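Trabalho de campo - Automação e Sociedade
Relatório final, 2020-12-13

Escolhi a Cureck porque a minha prima trabalhou lá no verão e passava os jantares a falar das garras. Fiquei curiosa, pedi autorização e a Brândușa Coman, chefe de turno, deixou-me ficar 2 semanas no armazém (obrigada, Brândușa!).

Até março, a separação de encomendas era toda à mão. Agora uma parte do pessoal faz o trabalho com uma garra portátil com câmara, e essas gravações servem para ensinar os braços que vão para a unidade de Eltstead. Ou seja, quem separa passou também a ensinar, e isso mexe com as pessoas mais do que eu esperava.

Fiz um questionário a 98 trabalhadores e a pergunta que rendeu mais conversa foi a do ritmo. Antes contavam-se caixas, agora contam-se gravações aproveitadas. No mês que analisei houve 2732 gravações, das quais 176 foram recusadas, quase sempre por a mão ir depressa demais. A Amna Lashari, que está na separação há anos, disse-me que teve de desaprender a pressa - e que ao fim do dia lhe dói o pulso em vez das costas. Outros gostam da mudança, sobretudo os mais novos, que acham a tarefa menos pesada.

O que quase todos me perguntaram foi o que acontece quando os braços já souberem fazer tudo. A empresa fala em formação para manutenção, mas quando lá estive só havia inscrições abertas para um grupo pequeno.
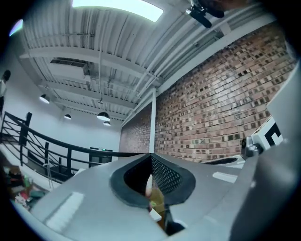

Também experimentei a garra, claro! Os primeiros minutos são cómicos, queremos agarrar tudo com os dedos e não dá. Depois apanha-se o jeito, mas fiquei cansada muito antes do intervalo e percebi melhor a queixa do pulso. Na minha opinião devia haver rotação de tarefas a meio do turno, e foi isso que escrevi na ficha que entreguei à Brândușa.

Faltou-me falar com alguém de Eltstead, fica para a segunda parte do trabalho.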